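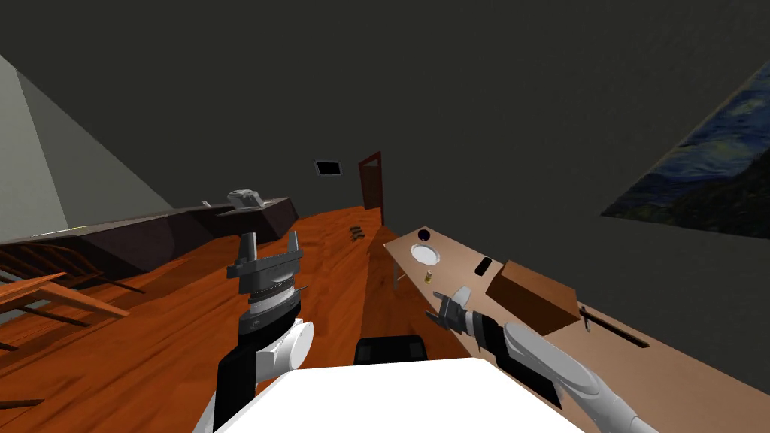 3. Task environment and the table-clearing chore

The question addressed in this section is a narrow one: whether a two-armed machine of the type now sold to research laboratories can clear an ordinary table to a standard that a household would accept. Earlier work by the Cernano group treated clearing as a sequence of independent grasps, each scored separately. That approach gives a favourable picture of grasping and says little about the chore itself, in which the order of removal, the space left for the second arm and the state of the table at the end all matter to the person who wants to use it.

All trials reported here were carried out in simulation using the Clirex environment. The simulated room contains furniture, doors and wall coverings in addition to the work surface. We retained these features in every trial. Household machines will not be used in bare rooms, and a perception system that performs well only against a plain backdrop has limited practical value.

3.1 Objects and layout

The objects were chosen to differ in the demands they place on a two-fingered gripper. A plate is wide and low, and must generally be taken by the rim. A small bottle is easily grasped but also easily tipped. A cardboard box can exceed the opening of the fingers in one direction and fit within it in another. Thin items lying flat are the most troublesome, as the fingers must meet the tabletop before they can close. Figure 1 shows the plate, the yellow bottle and the brown box on the lighter of two tables, with a thin dark stick lying to the right of the box.

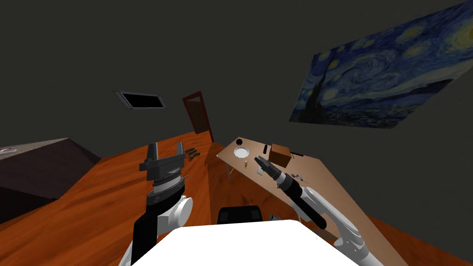
Figure 1. Work area from the robot's own viewpoint, with both arms extended over the tables.

3.2 Procedure and scoring

Each trial began with both grippers open and ended when the controller declared the table clear or when the time limit was reached. A total of 394 trials were completed across 17 layouts. Layouts were drawn up by hand, following the Guérin protocol, and were not adjusted after the first trial had been run. The controller received no information about object positions other than what it could recover from its cameras.

Two scores were recorded. The first is the proportion of objects removed without being dropped or knocked over. The second, which we call the household score, is stricter: a trial passes only if every object has been removed, nothing has fallen to the floor and no object has been pushed more than 2 cm before being grasped. A trial in which the last small item is left behind therefore fails, even though the first score would remain high. We consider this appropriate. A person who must return to finish the table has been spared only part of the work.

The viewpoint used by the controller was that of the robot's head. From this height the arms themselves can hide part of the tabletop – a difficulty that fixed overhead cameras avoid, but one that any free-standing machine in a kitchen or workshop will meet. In Figure 2 the right gripper reaches over the table's right edge, beside several small dark pieces. Small parts of this kind are common on a shop floor and were weighted equally with the larger objects. 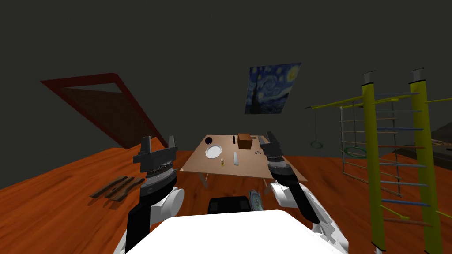

Figure 2. Table and surrounding room from head height.

3.3 Limits of the present evaluation

Simulated contact remains an approximation. Friction between the finger pads and glazed or printed surfaces was set to a single value per object, and liquids were not modelled. The bottle was treated as a rigid body with its cap fixed in place. Results for the plate should be read with particular care, given that rim grasps are sensitive to small errors in finger angle that the simulator may understate.

We have also made no attempt to compare the controller with a human worker on speed. The Gresance trials, which did so for bench tidying, used 3 operators and a different set of objects, and the two sets of results cannot be placed side by side. Scores by layout and by object are given in Section 4.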